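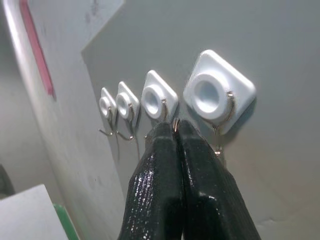

White adhesive hooks on the wall.

Live music bookings for next season: what has changed

The booking list for next season is now open. Couples and party organisers who want a live act through Nurnero can reserve from the first week of September, and anyone who was on the waiting list this year will be contacted before then by email. There are some changes to how we take bookings, and a few questions that keep coming up, so both are covered in this item.

Deposits

The deposit for an evening band is now £500, up from £423. The deposit for a daytime act (solo singer, harpist, string duo) stays at £100. Both come off the final balance, which is due four weeks before the date. If you paid a deposit at the old rate, nothing changes for you and there is no extra to pay.

If you move your date, we carry the deposit over once. The act has to be free on the new date, and we need to hear from you at least eight weeks before the original one. A second move counts as a new booking.

New on the list

Wunderlich are a five-piece ceilidh band with their own caller. They play two sets of an hour each and can add a third if your venue licence allows it. The caller walks guests through each dance before it starts, and most of the dances need no experience. They need a clear floor. If your tables are staying in place after the meal, please tell us how much space is left over, and the caller will pick dances to suit it.

Heltuno play soul and disco with a three-person horn section. They learn one first dance song per booking, and the title must reach them six weeks ahead. They don't take song requests on the night, though they will look at a short list of favourites if it arrives with the first dance title.

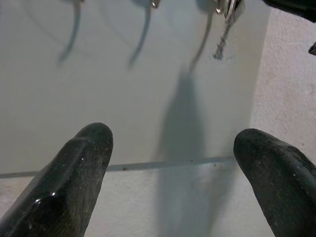 Both bands bring lights suitable for an ordinary function room. Marquees need a separate conversation about power. A domestic extension lead run from the house is not enough for a band and a caterer's ovens on the same supply, and we have had evenings where the music stopped every time the kitchen got busy. Ask your marquee firm for a supply plan and send us a copy.

Sound limiters

More and more venues have a limiter fitted. It is a small box that measures the level in the room and cuts the power to the stage sockets if the music stays too loud for more than a few seconds. Please ask your venue three things before you choose an act: whether there is a limiter, what level it is set to, and where the sensor is. A sensor right above the drums makes life very hard for a full band.

At lower settings we suggest an act with an electronic kit or no drums at all. Heltuno can bring an electronic kit at no charge. Wunderlich can play without drums altogether, and their sets work well that way in village halls.

We can also hire in a quieter speaker set from Huluvis. It spreads more speakers around the room at a lower level, so people at the back hear the singing and people at the front can still talk. It adds an hour to the setting up.
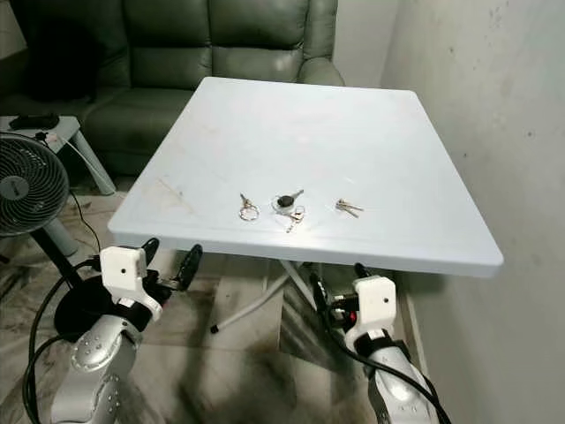 Three sets of keys on the table.

Timings on the day

Most bands want ninety minutes to set up and sound check, and they would like to do it without guests in the room. The easiest arrangement is to have them set up while you are having drinks or photographs elsewhere. If the meal and the dancing are in the same room, an early set-up before the tables are laid is better, and we charge a waiting fee for the hours in between. The fee is on your quote under "early arrival".

Speeches run late at nearly every wedding. A band booked to start at 8 pm can usually start at 8.30, but the finish time stays where it is, so you lose the half hour. If you expect long speeches, book a later start and fill the gap with a playlist.

Please include a hot meal for each musician and for the sound engineer. Sandwiches are fine if the band arrives after 7 pm.

Postcodes and parking

The mileage included in the standard price has not changed. Beyond that we quote for each booking, and for a few of the island and coastal venues we add a night's accommodation. We need the postcode of the loading entrance, as it often differs from the one on the invitation. Parking for two vans close to the door is best.
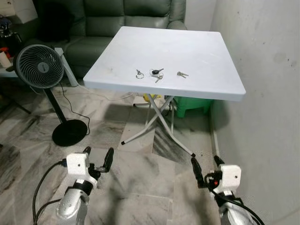 Folding table with keys on top.

Showcase evening

The autumn showcase will have both new bands and four acts from the current list, each playing for twenty minutes. Doors open at 6.30 pm. Entry is free for anyone planning an event and up to three guests, but places must be reserved. Reply to this newsletter with your names and your event month, or ring the office and ask for Thaís Meireles on extension 996. She also has the updated song lists for every act and can send them by post or email.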